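Dudstead Hobby Robotics Board > Learning & Data

Thread: How many starting layouts before you trust a pick-and-place set?

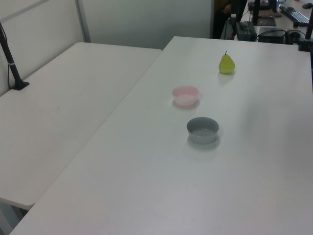
How many different starting layouts do you need for one simple task?
Somewhere past 70 is where my own results stopped jumping all over the place, with a few recordings of each layout. Fewer than that and the arm seemed to learn the spots on the table more than the fruit.

fendau_fan wrote:

Hi all, long-time reader, and I finally have something worth posting! I put the short version up top so you don't have to dig through my rambling for the number. The task is as plain as they come: pick up the pear and put it in the gray bowl. The pink bowl is in there as a distractor, so the policy has to pay some attention to which bowl it's heading for. I have 229 recorded runs so far, all driven by hand, and I'm using the Fendau scripts for the logging (bless whoever wrote the replay viewer, it has saved my evenings).

Where I'm stuck is variety. In the layout I posted, everything is in a loose line going away from you, gray bowl nearest, then pink, then the pear farthest off. I've got lots of those. I've got far fewer with the pear between the bowls, or off by itself toward an edge, and I can feel myself getting lazy about it — you finish one run, you put the pear back more or less where it was, and away you go again. Does anybody have a way of picking layouts that doesn't depend on my mood?

cu_and_coffee wrote:

Welcome out of the shadows! Nice clear table, by the way. Mine has so much junk on it that I'm probably teaching the arm about my mail.

For layouts, I print a list before I start. I split the table into a grid in my head (tape marks show up in the video, and the model will happily learn your tape), then let a little script choose a square for each object. I read the next line off the list, set the things down, record, and move on. It takes the deciding out of it. The first time I did this I was surprised by how many of the random layouts felt wrong to me, like the bowl was too close or the pear was in a silly place, and those were exactly the ones I'd been skipping for weeks.

gripper_gran wrote:

I'm going to disagree a little with the 70, and I hope you'll take it kindly, fendau_fan. I don't think the number of layouts is the thing to chase. I had a lovely set from our Foltcombe meetup, all kinds of positions, and the policy was still hopeless, because three of us had driven it and we each picked things up in our own way. One of us came straight down, one swept in from the side, and I tend to hover and fuss. When I kept only my own fussy runs, it worked a good deal better on a much smaller pile. I'd pick one style of grasp and stick with it, and worry about spreading things out after that.

fendau_fan wrote:

Oh, that's interesting, and a bit uncomfortable, because I changed how I grab the pear partway through. I began by taking it around the fat part at the bottom and later switched to going a bit higher. I never marked which was which. I suppose I could go back through the replays and tag them, but that's a long night with a big pot of tea.

cu_and_coffee wrote:

Tag them! It goes faster than you'd think if you only watch the moment the fingers close. And gran, I see your point, but I'd still argue the other side. If every run is tidy and the same, the policy has no clue what to do once it drifts off the path. I record 2 or so messy ones per batch on purpose, where I miss and come back around. Those recoveries have done more for me than any amount of careful driving.

gripper_gran wrote:

Recoveries, yes, I'll give you recoveries. I still don't want three people's habits in one pot.

lowtorque wrote:

Jumping in on the pear. Are you always standing it upright? In the one you posted it's on its bottom with the stem up, and if they're all like that, I'd bet you a sandwich it won't cope when the pear is on its side. I made this mistake with a toy bottle. Great success rate, I was very proud, then my kid knocked it over and the arm just closed on thin air above it, over and over.

Also swap the two bowls around plenty. If gray is usually the nearer one, "go to the near bowl" will score well for you and you won't find out until you move them.

fendau_fan wrote:

Um. Yes to upright, nearly always. And now I'm squinting at my list and gray is nearer far more often than pink. Thank you, I think!

Here's what I'll try, then. I'll tag the old runs by grasp, keep the higher one, and record new batches from a printed list the way cu_and_coffee does it, with the bowls swapped in half the lines and the pear lying down in a fair share. I'll train 5 times with different seeds so I'm not fooling myself with one lucky result. Does anyone hold back layouts for testing, or do you just make up new ones on the day?

lowtorque wrote:

Hold them back. Take the last page of the printed list, put it in a drawer and don't record from it.

cu_and_coffee wrote:

Same, though mine is the first page, for no good reason. The Cù folks have a short layout script pinned in their section if you don't feel like writing your own. You'll need to add the lying-down option yourself, it only does positions.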